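Teaching a Simulated Robot to Tidy a Bedroom It Has Never Seen

Final project report, Nurnlow student robotics lab
23 Jan 2026

When I started this project back in August, my plan was a good deal bigger than what you are about to read. I wanted a two-armed robot that could walk into any bedroom, look over the desk, and put the small things away. My advisor listened very kindly, let me draw the whole thing on the whiteboard, and then asked which part of it I could measure. That question took me two weeks to answer, and the answer became this report: does a robot trained in plain rooms do worse when the room gets busy?

By busy I mean visually busy. Our simulator, Perkus, builds rooms out of a furniture library and lets you swap the surface of nearly everything in them. The same desk can be flat gray or covered in triangles. The same wall can be bare or hung with pictures. The layout stays put, so if the robot suddenly starts missing its grasps, you know the furniture hasn't moved on you.

I built two sets of rooms. The plain set, which I called Irik, uses solid colors on every surface. The busy set, Zepeda, uses patterned drawer fronts, woven cabinet doors, stone and wood grain, framed pictures, and whatever else I could find in the library (I got a bit carried away and had to be stopped). Some of the Zepeda rooms are attic rooms with sloped ceilings and skylights, and those turned out to be my favorites, partly because they looked like somewhere a person might want to live.

The robot in both sets is the same: a fixed torso with two arms and a two-finger gripper on each. It sees through a camera mounted on its head, looking out over its own body toward the furniture. It is asked to pick up one small object from a desk and set it down inside a target area on the same desk.
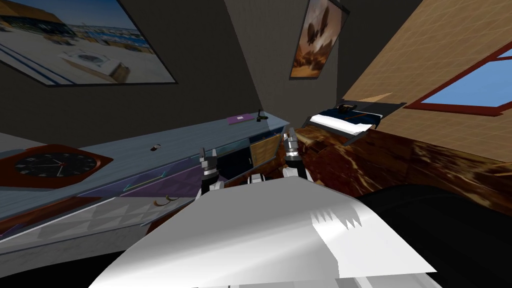
I trained the control policy on 2,675 recorded demonstrations, all of them driven by me or my two lab mates with a pair of hand controllers, and all of them in Irik rooms. I would like to say we got better at it as we went along. We certainly got faster, and I threw out the worst of the early ones — the ones where an arm waved around for a while before remembering what it was there for.

Testing was simple. The policy got the same number of tries in each set, with the same objects and the same starting poses. A try counted as a success if the object ended up fully inside the target area and both grippers were clear of it.

In the plain rooms the policy succeeded in 85 percent of its tries, which made me very happy for one whole evening. In the busy rooms it managed 31 percent. I had expected a drop, but I had pictured something gentler, and I spent the next few days checking my own code for mistakes before I believed it.

Watching the failed runs helped a lot. Most of the trouble came before the gripper touched anything. The arm would head toward a strong pattern near the object and close on empty air, or it would hover as if it couldn't settle on a spot. Once it had a proper grip, it usually finished the job, patterns or no patterns. Small dark objects were the hardest, and shadows falling across the robot's own torso may have added to the confusion, though I didn't test that separately and can't claim it.

I then retrained the policy five times, each time with a different random mix of surface patterns painted over the original demonstrations. All five versions did better in the busy rooms than the first one had, and they lost a little in the plain rooms. I ran out of computer time before I could find the best mix, so I am leaving my room files and training settings in the lab's shared folder, along with notes on which Perkus materials take forever to load.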